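Rosaura Zapata starts her Easter baking in the first week of Lent, which her sisters consider far too early. By the time the rest of the street is buying eggs, she has two freezer drawers full of sweet rolls and a list taped inside the pantry door.

The list goes back to her first year in the house. It has every guest's name, what they ate, and what came back to the kitchen untouched. Lamb was dropped after the second Easter. The lemon cake has never moved from the top line.

Thirteen people came last year, including her neighbor Manolis Michailidis, who keeps the Greek date and so gets two Easters. He brings red eggs to hers and she brings rolls to his.

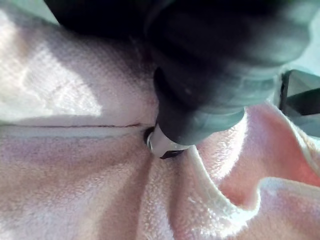
A pink-and-white terry-cloth towel.

Dyeing the eggs takes most of an afternoon. Manolis uses onion skins and vinegar, simmers the eggs on low, and leaves them in the pot until they cool. He rubs each one with a little olive oil and sets it back in the carton.

Rosaura's table is plainer than it used to be. She gave away the rabbit candlesticks and now puts out a jug of whatever is blooming in the yard, usually forsythia. Lunch is at one. The children hunt for chocolate before they eat, and the dog stays at her sister's until the last wrapper is picked up.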